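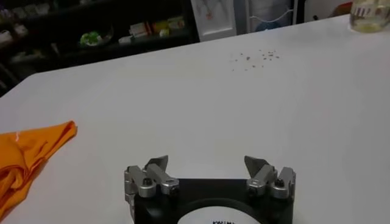
Shared Bench Rules at Marulanda: Your Questions Answered

Welcome, and thank you for reading this before your first session! Feng-yi Chou and Yolanda Muñoz look after these rules, and most of what follows began as a question somebody was kind enough to ask one of them.

Who needs to follow these rules?
Everyone who runs an arm on a shared table, whether you've been with us for years or started on Monday. Visitors from our Urkinthorpe site too, even if they're only here for the afternoon.

Does the table have to be spotless before I start?
That depends on your task card. If you're doing a wiping task, then of course there will be a cloth and some crumbs out, and that's just as it should be. For anything else, please give the top a good wipe first, and go all the way to the corners.

Can I leave a jar or a bottle on the table?
If the card calls for it, yes. Glass goes at the far edge with its lid on, and please slow the arm to the 10 percent setting for your first pass. Anything the card doesn't mention goes back on the shelves.

How should I park the gripper?
Open, with nothing between the fingertips. We do love a tidy closed gripper, but an open one lets the next person check the pads at a glance — and they really should check them, every single time.

When may I reach across the table?
Once the arm is paused and you've said "hands in" out loud. It feels a bit silly for the first day or two, I know, but you'll get used to it. Say "hands out" before you resume.

How many people can be at one table?
Up to 4, counting the operator.

Where do I write down a problem?
In Ovex, under the table's name. Small things are welcome! We had 159 notes in July, and Yolanda read them all. If a fingertip pad is loose, stop and tell her in person as well.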